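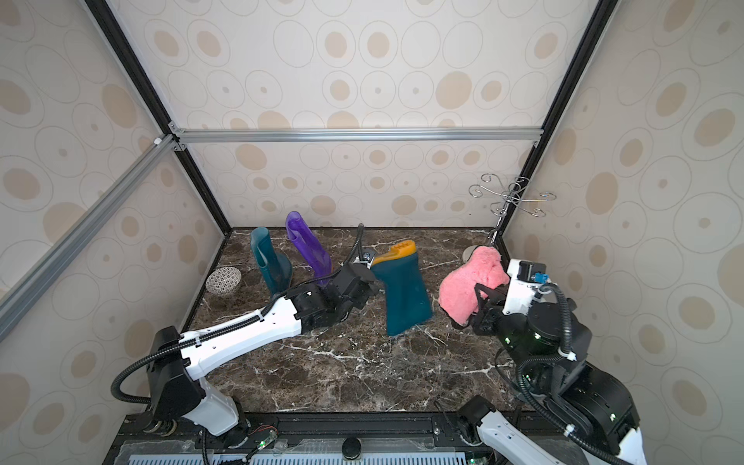 Panels with a pattern of grey ovals and tan circles on an off-white background.

Mustusville will start a visitor pass program in July that gives overnight guests free rides on the harbor ferry and reduced admission at city-run attractions, the city's tourism office announced.

The program, called Stay in Mustusville, is meant to bring in travelers who now pass through on their way to the beaches at Traltport and rarely spend a night in town. Guests who book at least 2 nights at a participating hotel, inn or campground will get a pass at check-in. It covers the ferry between Morrison Landing and the old town and takes 30 percent off tickets at the maritime museum, the lighthouse and the botanical garden.

Six hotels have signed up so far, and the tourism office said smaller inns can apply until the end of June. Owners of short-term rentals may join if their property is registered with the city and their lodging tax payments are up to date.

The passes will be issued through Skina, a booking service already used by several hotels on the waterfront. Guests can keep the pass on a phone or ask for a printed card at the front desk. Each person in a party needs a separate pass, except children under 6, who ride the ferry free in any case.

The city will pay for the ferry rides out of lodging tax revenue. Attractions will cover the cost of their own discounts. Evening sailings are included, but special cruises and the holiday fireworks boat are not.

Ferry hours will also be extended for the season, with the last boat leaving the old town at 10:30 p.m. Restaurant owners there had asked for a later departure, saying diners often left early to make the final crossing.

The program runs through October. The tourism office plans to review hotel bookings and ferry passenger numbers over the winter before deciding whether to offer the pass again next year.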